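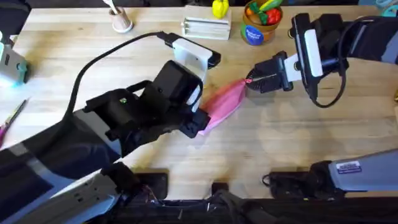
Fabric handling tips from the Tamayo bench

Thin cloth is harder for a two-arm setup than towels or denim, and most of our failed folds started with the first grip. We ran 1000 trials and 871 ended with a usable hold at both ends. Take hold of opposite ends and lift only a little, as with the pink piece stretched between the two grippers, so the cloth stays close to the table while it is still bunched. Keep cups, pots and toy produce in a row along the far side.

Open the folds before you try to lay it flat – pulling harder just tightens the twist at the pinch. Check the cable loops every 200 trials. Dayana Benavides keeps the settings for heavier cloth on the Andstead page.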